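Cileck カップ操作比較セット データカード

更新 2018年3月
作成 Soketville 操作評価班
連絡先 Leonardo Ferri

概要

シミュレーション上の1本腕で、卓上のカップを相手に2種類の制御器を走らせた記録です。比較したのは Zedach(軌道を先に全部決めてから動くもの)と Sutherland(手先の力を見ながら途中で軌道を直すもの)の2つ。どちらも社内で使っているもので、外部に配っている製品とは中身が違います。

先に書いておくと、このセットから「Sutherland のほうが優れている」という結論を引くのはやめてください。社内資料では一度そう書かれ、そのまま10月の発表にも使われましたが、私はあの図の縦軸をいまだに信用していません。理由は「成功判定」の節にあります。

収録内容

課題は2つです。

棒入れ
細い棒を把持した状態から始め、カップの口へ下ろす。棒の先が縁より下に入れば終了。

重ね
緑のカップをつかみ、薄紫のカップの中へ入れる。手を開いたあと、両方のカップが立っていれば終了。

各エピソードには関節角、手先姿勢、指の開き、接触フラグ、制御器の内部状態、描画画像が入っています。内部状態の列は制御器ごとに意味が違うので、横に並べて比べないこと。名前が同じ列が4つありますが、同じなのは名前だけです。特に error という列は、Zedach では計画した軌道からのずれ、Sutherland では目標の力との差です。単位も違います。以前この2列を重ねて描いたグラフが回覧され、しばらく誰も気づきませんでした。

環境

暗い木目のテーブル、れんが壁、カップ2つ。背景も照明も全エピソードで固定です。カップの初期位置だけを少し振っています。振り幅は狭く、テーブルの端のほうに置かれることはまずありません。画像から位置を推定するモデルをこのセットだけで学習させると、木目を覚えたのかカップを覚えたのか区別がつかなくなるはずです。試した人はいますが、その点を確かめた人を私は知りません。

天板に光沢があるため、カップの映り込みやテーブル面の照り返しが画像に入ります。色のしきい値でカップを切り出そうとすると映り込みまで拾います。それで壊れるような前処理なら、早めに壊れてくれたほうがよいと思って残しました。

物理パラメータは公開版の既定値から、カップ同士の摩擦だけを下げてあります。既定値のままだと、重ねの途中でカップが内壁に貼りつき、そのまま指ごと持ち上がる現象が出ました。下げた値に測定の裏付けはありません。現象が消えるまで下げた、というだけの値です。

棒入れについて

棒入れは、制御器の差がほとんど出ない課題です。口が広く、棒が細く、横方向の余裕がありすぎます。途中で棒がカップの内側に触れても終了条件には影響しません。力を見る制御器の利点を示す課題として提案されたものですが、力を見なくても通るのでは示しようがない。

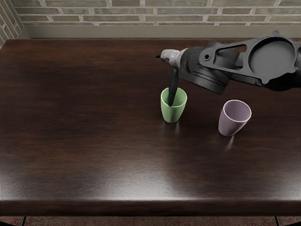
Gregor Gourlay からは、それは課題が悪いのであって力制御の評価とは切り離すべきだ、という意見が来ています。口の径を棒の太さに近づけた版を作れば差は出る、出ないと言うなら作ってから言ってほしい、とのことです。もっともな指摘なので、細口版の設定ファイルを narrow フォルダに入れました。ただし走らせたのは6エピソードだけで、集計には含めていません。彼は同じ手紙で接触フラグの更新が遅いとも書いており、こちらは調べたところそのとおりでした。下の「既知の問題」を見てください。

細口版についての私の予想は、差は出るが、その差の大半は把持のずれで説明できてしまう、というものです。棒は開始時点で指に固定されているわけではなく、摩擦で保たれています。腕を速く動かすと指の中で棒が少し傾きます。Zedach は傾きを知る手段がなく、Sutherland は触れてから知る。これを制御器の優劣と呼ぶのか、把持の問題と呼ぶのか。報告書を書く前に決めておくべきことです。

重ねについて

こちらは差が出ます。出すぎるので疑っています。

緑のカップを傾けたまま入れはじめ、途中で起こすのが両制御器に共通の手順です。手首の向きの都合で、まっすぐ上から下ろす手順は腕が届きにくく、早い段階であきらめました。したがって重ねの結果は「傾けて入れる」場合の結果であり、上から落とし込む場合には当てはまりません。

傾きの初期値は Sutherland の開発側が選びました。Zedach にも同じ値をそのまま渡しています。公平に見えますが、Sutherland は接触後に傾きを直せるので初期値が多少悪くても困りません。直せない側に、直せる側の都合で決めた値を渡しているわけです。条件をそろえたという一文は、この事情を書かずに使わないでください。

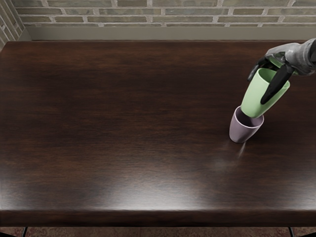 傾きを Zedach 側で選び直した場合の記録も、少数ですが retune フォルダにあります。26エピソードです。差は縮まりましたが、なくなってはいません。縮まり方が初期位置によってずいぶん違うので、平均をひとつ出しても役に立たないと思います。エピソードごとに見てください。

成功判定

判定は終了時の姿勢だけで行っています。途中で何が起きたかは見ません。

そのため、次のようなエピソードも成功に入ります。
下のカップを押しながら、ずるずると動かして入れたもの。
一度縁に引っかかり、外れた勢いで中に落ちたもの。
手を開いたときに上のカップが傾き、内壁に寄りかかって止まったもの。

実機なら最初のものは状況しだいで許され、次のものは許されないでしょう。どこに線を引くかで順位は入れ替わります。発表の図で使われた判定は、この終了姿勢だけのものです。縦軸が「成功率」と書いてあるのに、何の成功かがどこにも書いていませんでした。

下のカップがどれだけ動いたかは displacement 列に入れてあります。しきい値は各自で決めてください。こちらから推奨値は出しません。推奨値を書くと、それが次の発表で根拠として引用されるからです。

判定の目視確認は Ferri が一人で行いました。二人目の確認はなく、一致率も出せません。迷ったものには note 列に unsure と書いてあります。後半になるほど unsure が減っていますが、データがきれいになったのか私が飽きたのかは、自分でも分かりません。

グリッパについて

指は黒い多節のものを使っています。シミュレーション上の指先は硬い接触として扱われ、へこみません。実物の指先には柔らかいパッドが付く予定で、そこが変われば滑り方も変わります。グリッパの比較としてこのセットを使いたいという問い合わせがありましたが、指のモデルは1種類しか入っていないので、比較になりません。

指を別のモデルに差し替えること自体は、設定の gripper 行を書き換えれば動きます。動くことと、結果に意味があることは別です。把持位置が今の指の長さに合わせて決め打ちになっているため、長さの違う指を入れると最初のつかみで外します。外した回数を見て「この指は性能が低い」と書いた草稿を、私は一度差し戻しました。

既知の問題

接触フラグは物理計算より遅い周期で更新されます。短い接触は記録に残らないことがあります。接触の有無を正解ラベルに使うのは避けてください。

描画画像と関節角の時刻は、保存時に近いもの同士を組にしただけです。動きの速い区間ではずれます。

エピソードの並びは収録順で、制御器ごとにまとまっています。前から切って学習用と評価用に分けると、片方の制御器がほぼ評価側に偏ります。必ず混ぜてから分けてください。

天板の手前に、照り返しの描画が白っぽくにじむコマがあります。原因は調べていません。カップの輪郭にかかるものは少ないはずですが、数えてはいません。

乱数の種は保存してありますが、物理エンジンの版が変わると同じ種でも同じ結果になりません。再現できたという報告は、今のところ同じ計算機での再実行に限られます。

使ってよいこと、勧めないこと

読み込みや前処理の動作確認、判定基準を変えたときに順位がどう動くかの検討、重ねの失敗の分類。このあたりには十分使えます。

実機での成功率の見積もりには勧めません。実機の記録は入っておらず、比べる相手がありません。実機側の収録が予定表に載っているのは知っていますが、載ってから一度も日付が決まっていないので、当てにしないでください。

制御器を1つ選ぶ根拠にするのも勧めません。どうしても選ぶ必要があるなら、重ねの全エピソードを displacement の大きい順に並べて、上から見ていくのがいちばん早いと思います。平均の表を見るより時間はかかりますが、半日で済みます。

利用条件

社内利用は自由。外部に出すときは連絡先まで一報を。図を作る場合は、成功判定の定義を図の説明文に入れること。本文のどこかに書いてあるから、という返事は受け付けません。

変更履歴

細口版の設定を追加(Gourlay の指摘による)。
retune の記録を追加。
error 列の説明を修正。以前の版では、両制御器とも計画軌道からのずれと書いていました。誤りです。
集計表を削除。戻してほしいという要望は、判定の定義を添えて送ってください。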